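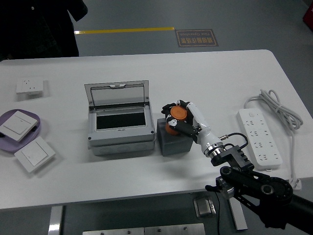 Horgate 物业工程部招聘启事(维修电工、弱电技术员、工程文员)

发布日期:2026-09-23

Horgate 负责 Ulora 园区和 Makori 公寓两处项目的日常物业与工程维护。Ulora 园区以办公楼和小型仓储为主,Makori 公寓为长租住宅。因 Makori 公寓二期交付,工程部现对外招聘维修电工、弱电技术员和工程文员,具体要求如下。

一、维修电工(2名)

工作地点:Makori 公寓,必要时支援 Ulora 园区。

岗位职责:
1. 负责户内及公共区域的照明、开关、插座、配电箱的日常检修和更换,按工单时限上门。
2. 每月巡检各楼层配电间、地下车库照明、应急照明和疏散指示,填写巡检表。
3. 退租房间的电气检查,包括漏电保护器试跳、插座极性与接地测试、损坏面板登记。
4. 参与公共区域的小型线路改造,配合外包单位施工并做现场监护。
5. 夜间值班期间处理停电、跳闸、电梯困人等突发情况,电梯故障只做安抚和联络,不得自行操作救援。
6. 保管个人工具和领用材料,旧件交回仓库。

任职要求:
1. 持有效低压电工作业证,证件在复审期内。有高压证的请在简历中写明。
2. 两年以上物业、酒店或工厂电工经验。只做过家装的也可以报名,但要接受一个月跟班。
3. 能看懂配电系统图和平面布线图,会使用万用表、钳形表、绝缘电阻表。
4. 能登高作业,无恐高、癫痫、严重高血压等不适合电工作业的疾病。
5. 入户时能和住户正常沟通,普通话清楚即可。
6. 接受轮班。会骑电动车的优先,两处项目之间没有班车。

班次:早班、中班、夜班三班轮换,每班八小时,做五休二,休息日按排班表执行。夜班每班补贴60元。法定节假日当班按国家规定计发加班工资。

二、弱电技术员(1名)

工作地点:Ulora 园区。

岗位职责:
1. 维护园区门禁、监控、停车道闸、楼宇对讲和公共广播系统。
2. 办理租户进退场的门禁授权和注销,每月和客服部核对一次名单。
3. 处理网络机柜内跳线、交换机更换、光纤熔接等工作,光纤熔接不熟练的可以入职后学。
4. 监控录像的调阅按公司规定办理,未经登记不得查看、拷贝或对外提供。
5. 整理弱电井标签和竣工图。Ulora 园区早期图纸与现场有出入,这项工作量比较大,预计要持续到明年。

任职要求:
1. 中专及以上学历,计算机、电子、楼宇智能化等相关专业,有实际经验者专业不限。
2. 熟悉常见门禁和监控设备的接线与调试,能独立判断是前端、线路还是后台的问题。
3. 会用办公软件和绘图软件修改简单平面图。
4. 持低压电工作业证者优先。

班次:常白班,每天八小时,做五休二。每月轮值两次电话值班,值班期间须保持手机畅通,需要到场处理的另计加班。

三、工程文员(1名)

工作地点:Ulora 园区工程部办公室。

岗位职责:
1. 接收客服中心转来的报修,录入工单系统,派单、催单、回访。
2. 材料出入库登记,每月底配合仓库盘点。
3. 整理巡检表、维保合同、特种设备检验报告,到期前30天提醒负责人。
4. 统计水电表读数,制作月报。
5. 安排外包单位入场手续,核对施工人员证件和保险。

任职要求:
1. 大专及以上学历,熟练使用表格软件,会用透视表和常用函数。
2. 细心,字迹工整,工程部目前仍有部分纸质台账。
3. 有物业或工程类文员经验者优先,应届毕业生也可投递。

班次:常白班,做五休二。

四、待遇

1. 工资由基本工资、岗位工资和绩效三部分组成,按持证情况和工作年限定级,面试时告知具体数额。试用期两个月,试用期内绩效按全额计算。
2. 入职当月缴纳社会保险和住房公积金。
3. 每月餐补400元,随工资发放。Ulora 园区有食堂,Makori 公寓没有,可在值班室用微波炉和冰箱。
4. 电工岗位提供宿舍,双人间,有独立卫生间和空调,水电费超出定额部分自理。弱电技术员和文员如有住宿需要请在面试时提出,视空床情况安排。
5. 夏冬两季工作服、绝缘鞋、安全帽和常用手工具由公司配发。工具正常损耗以旧换新,遗失按折旧价扣除。
6. 低压电工证复审的培训费和考试费由公司承担,复审当天按出勤计算。
7. 年假按国家规定执行,入职前在其他单位的工龄可以累计,需提供社保缴费记录。
8. 每年5月安排一次体检。

五、应聘流程

1. 投递简历。请在邮件标题中写明“岗位+姓名+可到岗时间”。附件需包括简历、身份证正面和相关证件扫描件。证件照片要能看清编号和有效期。
2. 简历筛选后由人事部电话联系,没有收到电话的即为未通过,不另行通知。
3. 电工和弱电岗位先做实操考核,再面试。两项安排在同一天,请预留半天时间。

电工实操内容:按图完成一个照明回路和一个插座回路的接线,要求有漏电保护,双控开关接法正确,线头压接牢固,通电前先自检。考核时间60分钟。之后由考官在另一块板上设置故障,应聘者用仪表查找并口头说明判断过程。考核材料和仪表由公司准备,请自备绝缘鞋,穿长袖工作服。惯用自己工具的可以带来。

弱电实操内容:制作网线并测试,完成一套单门门禁的接线和授权,回答监控无图像的排查步骤。

文员岗位做上机测试,内容为整理一份报修记录并出统计表,时间30分钟。

4. 面试由工程部和人事部共同进行。工程部面试负责人为 Atieno Simiyu,面试用普通话或英语均可。
5. 录用后需提交入职体检报告和原单位离职证明,体检费用凭发票在首月工资中报销。

六、常见情况说明

证件正在复审、暂时拿不到原件的,可以凭受理回执参加考核,但拿到证件之前不能单独上岗。

年龄方面没有固定上限,达到法定退休年龄的不再签劳动合同。身体条件以体检结果为准。

曾在 Horgate 工作过又离职的人员可以再次应聘,流程与其他人相同,原工龄不连续计算。

外地应聘者的交通费不予报销。路程较远的可以申请先做视频面试,通过后再来现场做实操。

本次招聘不委托任何中介,不收取报名费、培训费、服装押金。如有人以公司名义收费,请直接向人事部反映。

七、关于两处项目

Ulora 园区位于 Kullesico 路北段,园区内有办公楼和仓储用房,租户多为贸易、设计和小型加工企业。工程部办公室在一号楼一层,仓库在地下一层。

Makori 公寓与园区隔一条河,骑车十几分钟。一期已入住多年,户内开关插座更换较多,报修集中在傍晚下班后,所以中班比较忙。二期刚交付,主要工作是配合施工单位整改遗留问题,逐户核对回路标识。新招的两名电工先在一期跟班熟悉系统,再按排班进入二期。

八、联系方式

简历请投递至公司招聘邮箱,或直接送到 Ulora 园区一号楼前台,信封上注明“工程部招聘”。纸质材料不退回,请勿提交证件原件。

前台接收时间为工作日上午九点到下午五点,中午不休息。咨询岗位内容请到前台登记姓名和电话,工程部会在两个工作日内回电。

各岗位招满即止。

Horgate 人事部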